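Levstead Seed Swap Records — read this first

Last edited Friday, February 25, 2022

What is in the folder

The main table, swaps.csv, has 621 rows. Each row is one packet of vegetable seed that changed hands through the Levstead swap, with what the giver wrote on it and what the grower later said came up. A second table, varieties.csv, lists the names people used. A third, plots.csv, gives soil and shade for the plots that reported back. All three are plain comma-separated files with a header row.

Only 327 of the packets have any growing result at all. The rest went into a drawer, or failed and were never mentioned, or did so well that the grower forgot to write in. I can't tell which, and neither can you. Please don't publish a germination rate from this.

Columns in swaps.csv

packet_id — a number written on the packet in pencil. Gaps are normal.
crop — pepper, bean, squash and so on. Fairly safe.
variety — whatever the giver wrote. Not safe.
year_saved — blank for a third of the early packets. "Last year" was left as it stood.
came_up — yes, no, some. "Some" covers everything from one seedling to nearly all of them.
taste — a score out of 8. See below.
notes — free text, spelling untouched.

The taste score

I argued against this column and lost. People scored their own crops, knowing what they were, often months after eating them. Hardly anyone gives their own tomatoes a 3. The scale runs to 8 because the paper form had room for 8 boxes. I would leave it out of any serious work, and if you do use it, at least don't average it across crops.

Variety names

The Somogyi pepper appears under several spellings. Some growers describe a long thin fruit and others a blocky one, so either it is very variable or we have two peppers sharing a name. I lean towards two. The old version of varieties.csv merged them all into one line, and that has been undone.

"Heirloom" has been removed wherever it was the only thing on the packet. Claims that a bean has been in the same family for a century are kept in notes, where they can be enjoyed without being relied on. Squash names should be doubted most of all. Squash cross freely when two of the same species are grown near each other, and very few givers said they had bagged or hand-pollinated the flowers.

How it was put together

Paper forms were typed up by hand, then matched to packets using a sheet kept in Lendbridge. Where form and packet disagreed, the packet won. Pokotance sent its forms in November, after everyone else, and used its own crop list — those rows carry a P in front of the number. I checked the P rows twice and still trust them less than the others.

Known faults

Dates of sowing are sometimes dates of posting.
Two plots in plots.csv have the same soil notes word for word. One was probably copied.
Sweet and hot peppers are not told apart before the form was changed.
Peas saved as "green" may mean the colour or the stage of picking.
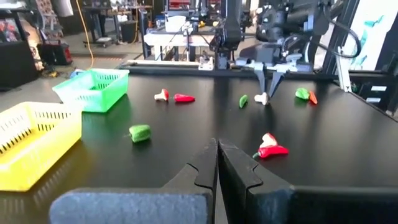

Reuse

Take what you like and say where it came from. If you correct a variety name, send the packet number and your reason for thinking so. "It looked wrong" has been tried already. Corrections go into the next version with the old name kept in notes.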